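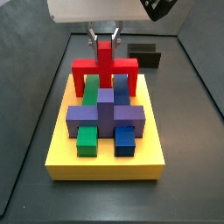

How to Wash and Sort a Big Tub of Secondhand Toy Blocks

I bought a tub of mixed blocks at the Tarnia flea market last May, 280 pieces for less than the price of lunch, and I've been hooked on used toys ever since! They do come home a bit grimy, so let me walk you through my routine.

First, tip everything out on an old towel and pull out anything wooden, anything with a battery, and anything with a sticker you'd like to keep. Those get a wipe with a damp cloth and nothing more.

Fill the sink with warm water — warm, please, as very hot water can warp plastic — and add 2 good squirts of dish soap. Let the blocks soak for roughly 25 minutes. I usually make coffee and forget about them a little longer, and they've never minded.

Swish them around, then go after the corners with a soft toothbrush. Rinse well in a colander and spread them on a dry towel, open side down if they have one, and leave them overnight.
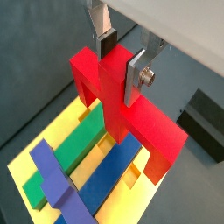
A bright red puzzle piece, from above.

Now for the fun part, the sorting. I use 4 shallow bins and sort by shape first (my kids begged for color, but then you can never find the long ones). Puzzle pieces go in a zip bag of their own, with the name of the set on a strip of masking tape. Put the bins on a low shelf, where small hands can reach them and, with luck, put things back.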